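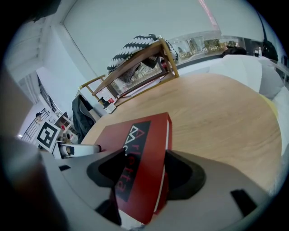 Siham Zein wants to know whether other people keep the boxes their household things came in, and if so, where. She wrote in May that she had been clearing the living room before a move to a smaller apartment and had got stuck on the packaging.

The rest of her post:

I have a round wooden table in the living room and it has turned into the place where every small box gets put down. Some are full, some are half used, and some I kept because the box is nice and sturdy. I already have a white shelving unit along the wall, but it has filled up with small stuff and I don't want to buy another one. The new place has one closet and it's shallow.

What I can't decide is this. Do I empty everything out of its own box and put it in a few bigger containers, or do I leave things boxed and stack them? There's a red one with Arletta on it that I keep picking up and putting down again. It's a good solid rectangle and would stack fine, but then so would most of them. I have 41 of these small boxes in all. I counted because the movers' form asks for it. The move is with Bevgate and they charge by the carton.

Also, do I need to keep packaging for warranty reasons? My brother says always. I have never once sent anything back.

Hadi Qudah
Updated 3 times

I moved twice in two years, both times into something smaller, so I'll tell you what worked for me.

Leave things in their own boxes for the move itself if the box closes properly and is mostly full. Small rectangular boxes pack well. You stand them on edge in a carton like books, fill the gap at the end with a dish towel or a sweater, and nothing shifts. If a box is less than half full, take the contents out, put them in a zip bag with a label, and flatten the box. Half-empty boxes get crushed by whatever is on top of them.

Round things are the nuisance. Rolls of tape, tubes, little jars. They go in last, in the spaces, or all together in one shoebox so they can't travel.

Sort on the table, but do it by room you're going to, not by room you're in. I did it the wrong way the first time and opened every carton twice. Clear the table completely before you start and don't let jackets or cushions land on it. Soft things are your padding, so keep them in one pile within reach — a throw does the job of a whole roll of bubble wrap.

On cost: my second move was 264 dollars for the cartons and the van, and I saved two cartons by flattening empties. Bevgate had a flat minimum when I used them, so check that before you spend an evening trying to save one box.

Edit: someone asked what carton size. The small book size. Do not put small heavy boxes in a big carton, you won't be able to lift it.

Edit 2: write on the side of the carton, not the top. Once they're stacked you can't see the top.

Edit 3: fixed a typo.

hijazi_st
Member, 3000 points

Just throw the empties out. If you haven't used it in a year you don't need the box.

marrow_lane
Member

I don't agree with throwing them all out. It depends what it is.

For warranty, what you usually need is the receipt, and sometimes the serial number. Take a picture of the label on the box and a picture of the receipt, put both in one folder on your phone, and the box can go in the recycling. Read the paper that came with it first though, a few sellers do ask for original packaging for returns in the first weeks. I keep the box until the return period is over and write the date on the bottom in pencil. For anything over 200 dollars I keep it for the whole warranty, but that's only a few boxes and they nest inside each other on top of the closet.

For a shallow closet, measure the depth before you pick containers. I bought a set of bins from Mendent that stuck out past the door and had to drive them back. Lids that come all the way off are easier than hinged ones when the shelf above is close.

Siham Zein
Original poster

Thanks. I did the first half last night the way Hadi said, on edge with towels at the ends. The flat minimum still applies, I called and asked. The photos of labels took ten minutes. I'm leaving the closet until I've measured it.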